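Ticket: Second arm for stacking cell, quote and budget check
Opened by: Kenta Oda
Assigned to: Akihiko Yoshida
Status: Waiting on vendor
Priority: Normal

Oda, 2021-10-05
We want a second arm for the stacking work before the budget closes. The Tematar quote from August came in over what we have in the equipment line. Can purchasing check what is in it and tell me what can come out?

Yoshida
Went through the quote. Three things look wrong for us:
- It has a floor pedestal. You are mounting to a table.
- It lists a 15 kg arm. Your request says small blocks.
- The service plan is 60 months. We normally buy 36.
Please send what the arm has to do and what it will sit next to, so I can go back to them with something specific.

Oda
The job is block stacking, one small cube on another, same footprint. Payload is close to nothing. Repeatability matters more, and so does reach across the white table. Stack at the middle of the table attached. 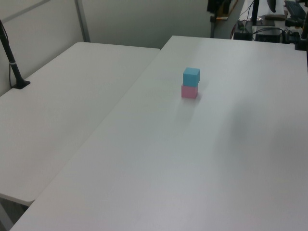 Attachment 1: blue cube on pink cube, main table, second table at left.

The tables are side by side with a narrow seam between them. The left one is a folding table and I don't want an arm bolted to it. If we need a stiffer table, please price it separately so it doesn't hold up the arm.

Yoshida
Sent to Tematar: smallest arm in the range, table clamp, no pedestal, 36 month service. Also asked Laltel for a matching quote. Yasuo Kudo wants two quotes on anything this size.

Kudo
Confirmed, two quotes. Also check that the gripper is included. On the last order it was a separate line and we had to raise a second PO.

Yoshida
Laltel answered first. Gripper included, clamp included, delivery 44 days. Their controller needs its own shelf space, so Kenta, please measure the bench behind the table.

Oda
Bench is full of cables and boxes at the moment. Kiprono Urio will clear one end and send me a width.

Urio
81 cm once the keyboard is moved. Laltel's controller fits.

Yoshida
Good. Still no revised quote from Tematar. I have asked again. Leaving this open until both are in, then it goes to Kudo for sign-off.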